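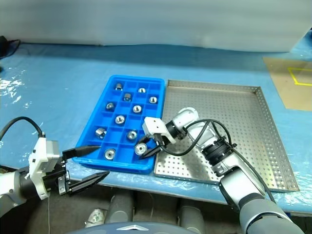 Re: Blue compartment trays for loose nuts

Forum | Storage | Rules | Search

Mandagi_Stores
Our stockroom has adopted the divided blue tray for nuts awaiting inspection. One nut per cell is requested.

sirnetti383
With respect, the perforated steel tray is preferable. It may be rinsed after degreasing.

Mandagi_Stores
Agreed for washing — but sorting is a separate matter.

benchclerk
Our section uses both, side by side on plastic sheeting. We hold over 200 sizes and could not sort in steel alone.

Recent topics
Label stock, Sadville depot
Jumirar drawer liners
Washers mixed with nuts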